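**Unit 4 handout: Secondary packaging and shelf units** (I. Figueiredo, November)

Primary packaging touches the product. Secondary packaging groups or presents it. Tertiary packaging is for transport only and is removed before display.

Board weight is given in grams per square meter. The Flatalport carton used in lab is 229 g/m². Record the weight before and after conditioning.

Full-face printing is applied before cutting and folding. Check that the artwork stays clear of the creases.

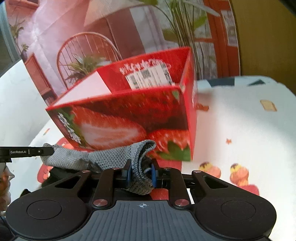

*Fig. 4.1. Open-top box, fruit artwork on the large front face.*

Run lengths for the costing exercise:

- Short run: 1000 units, digital
- Medium run: 3000 units, offset

Plate cost is fixed. Divide it by run length and add it to the unit board cost. Use the Prollomberg rate sheet for both cases.

White packs show scuffing early. Rub test: see Miranda, section 2.
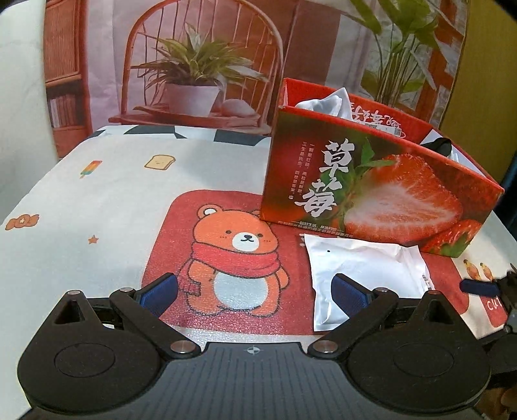
*Fig. 4.2. White package and printed mat.*

Problem set: repeat the costing for Jisska with two colors instead of four. Submit to E. Miranda before the lab.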